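Progress report: computer assembly training bench, second reporting period
Prepared for: Telma Salinas, Minley
Prepared by: Yvonne Dawber, bench design and build, Troncoso workshop
Date: 9 July 2022

1. Purpose of this report

This report covers work on the assembly training bench since the first instalment of the grant was paid. It sets out what has been built, what has been changed and why, what has been spent, and what is left to do before the bench goes to the Rikoro training centre in October. Drawings and the parts register are held separately and can be sent on request.

2. Summary of status

The case, the mounting board and the processor seat are complete. The memory slot is complete except for its retention pieces, which are at their second version. The written work cards are in draft. Spending is within the agreed budget. One item, the supply of spare slot strips, is behind schedule and is dealt with in section 6.

3. Case and mounting board

The first report proposed a board fixed flat in the case floor, as in a normal desktop build. This was dropped after the first fitting trial. With the board flat, a trainee had to lean over the case to see the slot, and the side panels got in the way of the wrist. The board now stands upright at the back of the case, which lies on its side with the interior open. All the seats face the trainee and can be reached without moving the case.

The case itself is a standard desktop type with a metal frame and black outer panels. We kept the perforated areas and the slotted front strip as supplied. Soledad Durán asked whether these should be covered to stop small parts dropping through. We tested this with the screws in the bench kit and none passed through the mesh, so it has been left uncovered.

The mounting board is a flat grey plate without any working circuits. It carries the seats and guides only. The corners were rounded after the first plate was found to catch on sleeves.

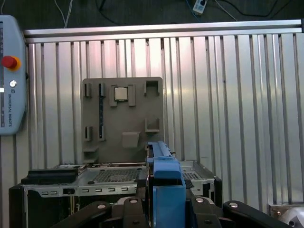

Open case on its side, with the upright mounting board and processor seat behind the front strip.

Fixing the board was the slowest part of the build. The first set of brackets allowed the top edge to move when a part was pressed home, and the movement was enough to make a correct insertion feel like a faulty one. Lucimara Teixeira redesigned the lower fixing with a wider foot. The board was then loaded by hand at the processor seat and at the top of the memory slot, and no movement could be felt at either point. The wider foot adds weight, but the bench is not meant to be carried by one person in any case.

4. Processor seat

The processor sits in a recessed socket area between two raised guide blocks, left and right. The blocks are taller than anything found on a real board. This is deliberate: they bring the part into line before it reaches the socket, and they give the trainee something to feel for. Severino Villanueva considered them too helpful for the later exercises and suggested a lower pair that could be swapped in. A lower pair has been drawn but not made. We would like Minley's view on this before material is ordered.

The seat was tested over 688 insertions and removals, carried out by two people in turn. Results were as follows.

Clean seating on the first attempt: 675
Part went in askew and had to be lifted out: 13
Damage to the part: none
Damage to the guide blocks: slight rubbing on the inner faces, no loss of fit

The 13 askew insertions were all at the start of a session. This points to practice as the cause, though the log is not detailed enough to be certain. The log sheet now has a column for the direction of tilt.

5. Memory slot and retention pieces

The memory slot runs down the left side of the board, with small holders on the same side. The strip is bought in from Estik; the holders are made in the workshop. Three points are worth noting.

Fit. The first strips were tight enough that a trainee could not tell a blocked slot from a stiff one. Easing the mouth of the slot very slightly cured this. The depth has not been altered.

Position. The strip was moved a little further from the processor guides, as knuckles were touching the left-hand block during insertion.

Holders. The holders are separate small parts, fixed one by one. A single long holder would be quicker to make but would have to be scrapped whole if one end wore out. The separate parts cost slightly more in labour and have been kept.

The retention pieces remain the weak point. Version 1 gripped well but marked the ends of the parts. Version 2 leaves no mark but lets go early if the part is pushed in at an angle. A version between the two is being made -- same outline, stiffer spring section -- and will go through the same test as the processor seat.
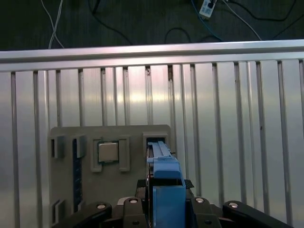 Work on the spring section is expected to take one more round of samples. If the samples fail, we will return to version 1 and treat the retention pieces as a consumable, with spares in the kit. That would meet the grant terms but would raise the running cost for Rikoro, and we would prefer to avoid it.

6. Supply

We ordered 40 spare slot strips. The supplier has sent part of the order and has given no firm date for the rest. Enough strips are in hand to complete the bench and run the acceptance test, so the October date is not affected. The kit of spares may have to follow later. Teixeira is looking at whether the strip can be cut in the workshop from plain stock. The profile is simple, but the slot mouth would need a separate finishing step.

7. Work cards

Durán has drafted cards for the processor, the memory slot and the case panels. Each gives the order of work, the check to be made at the end, and the most likely fault. The drafts were read by two trainees who had not seen the bench. Both asked for the left and right of the case to be marked, as the terms are unclear when the case is on its side. The cards now use "slot side" and "far side" throughout, and matching labels will be fixed to the case.

8. Spending

Spending on materials is slightly under plan, as the case was cheaper than allowed for. Labour is slightly over, owing to the second set of brackets. The two differences nearly cancel out. No transfer between budget lines is requested.

9. Decisions requested from Minley

Whether the lower pair of guide blocks should be made in this grant period.
Whether late delivery of the spares kit is acceptable, if the bench itself is on time.
Whether the acceptance test should be held at Troncoso or after delivery.

10. Next steps

Retention piece samples, third version: Dawber
Trial cutting of slot strip from plain stock: Teixeira
Case labels and final work cards: Durán
Acceptance test plan, draft for comment: Villanueva

The third and last progress report will be sent once the acceptance test has been run.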